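Home Explore Notifications Messages Lists Profile

Thread on where our student project is. We're a small group in the robotics club at Ulden, and this term we're recording people doing chores by hand with grippers, so a policy can learn from it later.

Kyu-ri Joo wrote the task list. I do the recording schedule and most of the file checking. Sang-wook Woo handles training, which hasn't started yet.

The target is 300 clips per task. We have 1898 usable ones across all tasks, out of 2707 recorded. Most of the rejects were lost tracking.

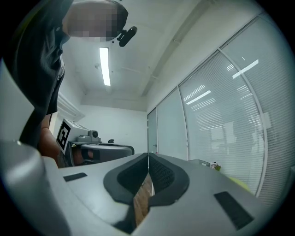
Wood pieces were the first task we set up. The pads are soft and hold wood well if you close on it straight. Close at an angle and it can twist. With brown wood down in the gap between two dark pads, the grip is hard to judge on video, so we're asking people to pause for a second before they lift. The square marker on the other gripper has to stay in view too.

Cloth is slower. We're at 70 good clips and I'd like to have the rest by May. 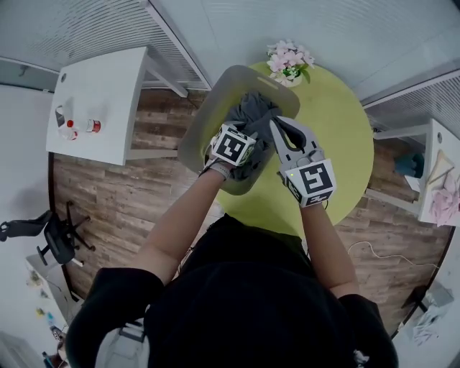
Cloth and tray task, both grippers on.

The rule for cloth is that both markers face up as much as possible. New people tend to roll their wrists, and then I have to throw the clip out.

Next session is Wednesday. If you signed up, read Kyu-ri's task list first, it changed again. Sang-wook wants file names to start with the task, then your initials. Please don't rename old ones.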